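Neighbours share a Lenten table at Drondlow Community Hall

28 March 2019

Members of the Greek Orthodox parish in Drondlow opened their annual Lenten supper to the whole town this week, and were delighted to welcome 52 guests to a long and very cheerful evening of bean soup, olives, flatbread and halva. Local councillors came along, as did families from the Methodist chapel and the mosque on Floso Street, many of whom had never sat down to a Lenten meal before and asked a great many questions about it.

The supper was hosted by Thanasis Vasilakis, who has sung in the parish choir for 14 years and who cooked most of the food himself, with a good deal of help from his sisters. "My grandmother used to say that a fasting table should still be a full table," he told guests as the soup was going round. "I hope she would have been pleased with this one -- although she would certainly have told me it needed more lemon."

After the meal the choir sang two short hymns, and guests were invited to join in with the second from a printed sheet. Several did so with real gusto, and one councillor was kindly asked whether she might be free on Sunday mornings.

The bread was given by the Antoniadis bakery, and the flowers on the tables came from Flolero, whose owners stayed on for the evening and were made to take home a large tub of soup. The parish would like to thank them both very warmly.

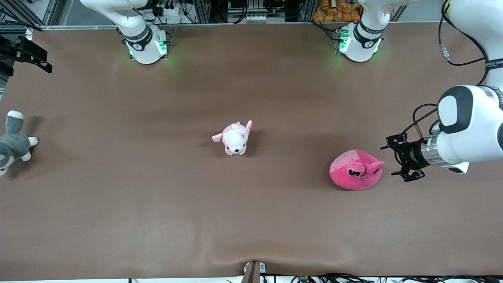 What comes next

The parish hopes to hold a second shared meal in May, once Easter is behind us, when there will be roast lamb, red eggs and, if the weather is good to us, dancing in the yard. Doors will open at 4 pm and children are very welcome. There is no charge, but guests who would like to bring a sweet dish to share will find plenty of people glad to eat it. Anyone wishing to come, or to lend a hand in the kitchen, is asked to leave their name at the hall or at the bakery counter.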